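Chapter 8
Automation at the Workstation

After working through this chapter you should be able to:
describe how tasks are shared between a person and a machine at a sorting station;
explain why the operator's workload may change in kind when handling is automated;
draw up a simple task allocation table.

8.1 From handling to supervision

Manual sorting combines several tasks that are seldom listed separately. The worker picks up a part, turns it, looks for faults, decides where it goes and puts it down. When a robot takes over the handling, these tasks come apart. Some pass to the machine, some stay with the worker, and a few new ones appear, such as clearing stoppages and checking joints, covers and fasteners.

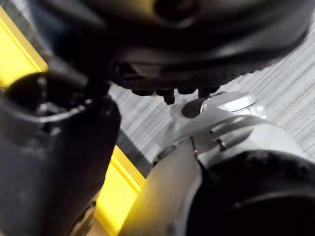
Figure 8.1 Arm segment and housing at close range. A small fastener head is visible on the grey segment.

The case used in this chapter is the Prekix plant at Fatbridge, where moulded parts were sorted by hand until a trial began in March. Each sorter handled over 300 parts per shift. Under the trial, one operator supervises two stations and records each stoppage on a log sheet. Lazarević's method of task analysis, set out in Chapter 3, is applied to the log in Section 8.4. 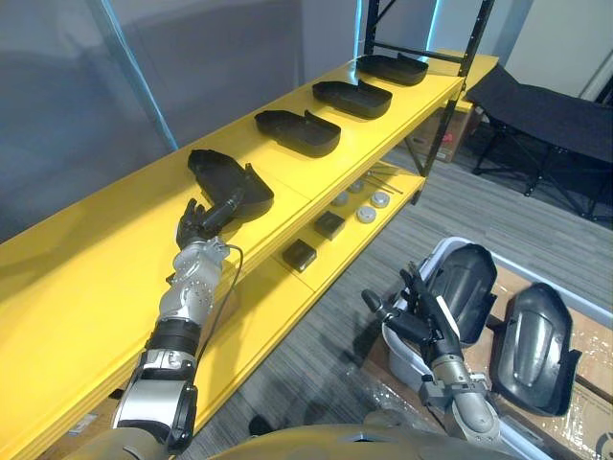 Task allocation starts with a list of every action needed to complete one cycle. At a station of this type the list covers both ends of the transfer, and each end makes its own demands. Parts on the yellow shelf are spaced out in a row, so each can be approached separately. Those in the lined bin stand upright and at an angle, and the fingers must close on an edge. The analyst enters the two grasps as separate actions, even where the old job description used the single word "sort".

Once the list is complete, each action is marked P (person), M (machine) or S (shared). Actions marked S need a written rule stating who acts first. At Fatbridge the first version of the table had no such rule for rejected parts, and operators on the early and late shifts dealt with them differently. The revised table is given in Section 8.2, together with the pay grading used by Julico for supervisory posts.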